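CHAPTER 4
The Price of a Plate

Somewhere in your home there is a plate. You may have several. You have probably never asked any of them what they cost to get there, and they have been too polite to raise it. This chapter raises it for them.

In Chapter 3 we followed a bag of flour from the paddock to the supermarket shelf and found that the farmer's share of the price was smaller than the farmer would like. With flour the excuse is that it spoils, spills and gets eaten. A plate does none of these. It sits. It is about as simple as a manufactured product can be while still being worth buying, and for that reason economists are fond of it. Take away the fashion, the packaging and the advertising, and you should be left with materials, labour, transport and a bit of profit. You will also be left with an argument about who gets the profit.

Our case study is the town of Udosgate, where the Skimine works has made tableware for longer than the road to it has been sealed. Skimine sells to Trasano, a wholesaler, and Trasano sells to Erraji, a chain of homewares shops whose colour ranges change more often than its staff uniforms. A plate leaves Skimine for 480 cents a stack and meets the customer at 800 cents a stack. Nothing has been done to it in the meantime except moving it, storing it and putting a sticker on it that will not come off in hot water.

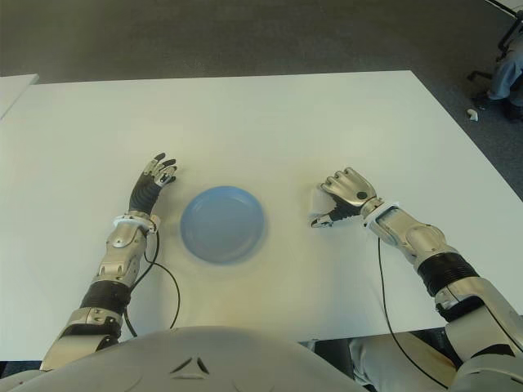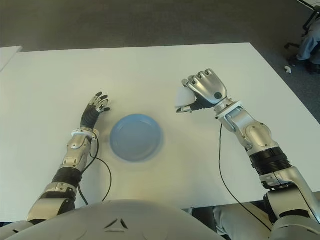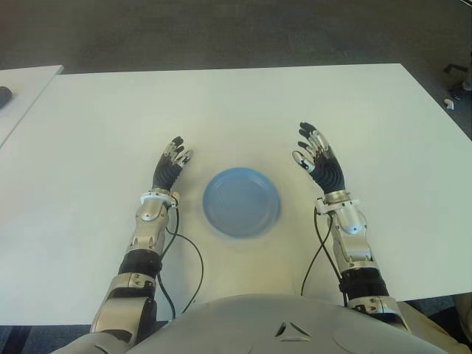
KEY IDEA: FIXED AND VARIABLE COSTS

A light blue plate costs the same to post as a white one, but it may not cost the same to make. The colouring has to be bought, the line has to be cleaned between batches, and someone has to decide which blue. The colouring is a variable cost: make more plates, use more colour. Cleaning the line costs the same whether the next batch is large or tiny. Accountants call this a fixed cost of the batch, and factory managers call it something else.

Suppose Skimine runs a small batch. The cleaning bill is shared among few plates and each one carries a heavy load. Now suppose it runs a big one. The load on each plate shrinks, the manager cheers up, and the warehouse fills with a colour that Erraji may have gone off by November. Most of this chapter is about that trade-off. The rest is about who pays for the warehouse.

Before you read on

Find a plate, bowl or cup at home and turn it over. Write down anything printed or moulded on the underside. Then ask an adult what they paid for it. Expect a low figure if it was bought on sale and no figure at all if it was a wedding present.

Words you will meet in this chapter

Mark-up: the amount a seller adds to what they paid. On Trasano's best lines it is over 40 per cent, and Trasano would like you to know that sheds are expensive.

Batch: a quantity made in one go, before anything on the line is changed.

Middleman: a business standing between maker and shop. Everyone proposes getting rid of it until they have to hire a truck.

4.1 Where the money goes

We begin at the factory gate, with the stack at 480 cents, and work backwards to the raw materials.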